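Rerovell two-arm kit: can it tidy up yet?
Reviewed by Umesh Negi, Nov 19, 2020

I've wanted a robot that does chores since I was a kid, so when the Rerovell kit came down to 798 - sorry, 800 dollars once you add the clamps - I was in. Setup ate most of a weekend (the manual skips the wrist wiring completely!) but the arms went onto the rail solid and they've stayed solid.

Folding I gave up on early. Picking up and putting away is where this kit gets fun.

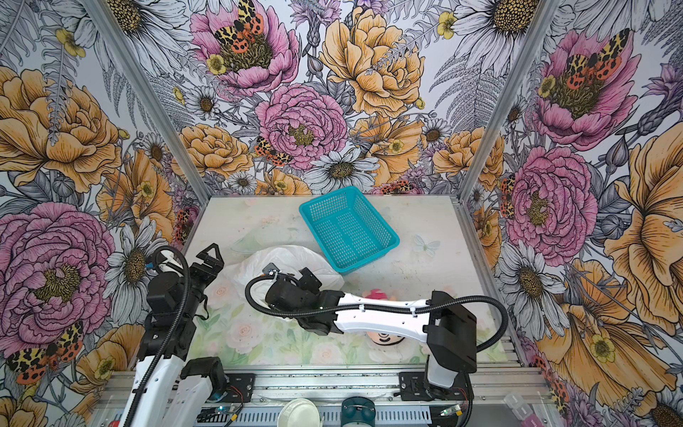
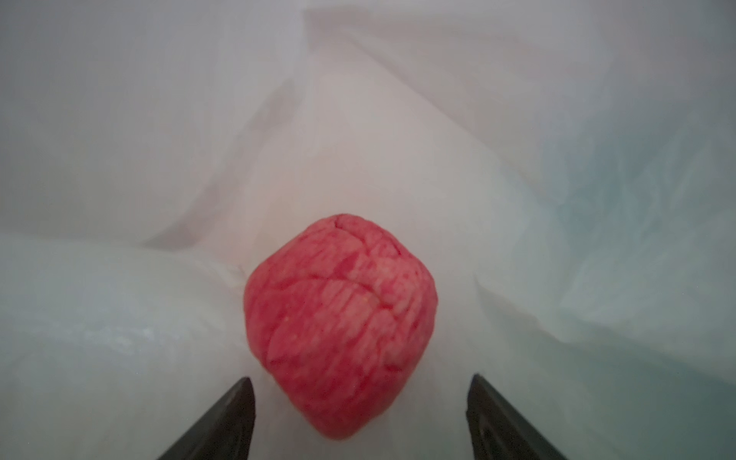
Hard plastic things are easy now. Soft stuff is another matter, and thin crinkly material is the worst of the lot, the fingers slide over it or grab a fold you didn't want. I had better luck after slowing the wrist to half speed, and the 2 arms together do much better than one - let one hold and the other reach.

Compared with the Bindow I tried in January, the motion is smoother and the grip is far gentler. It's louder, though, and the software crashes if you unplug a camera while it's running.

Would I trust it with the house? No, I'm still faster by a mile. But I grin every time it gets one right, and I'd buy it again. Four stars.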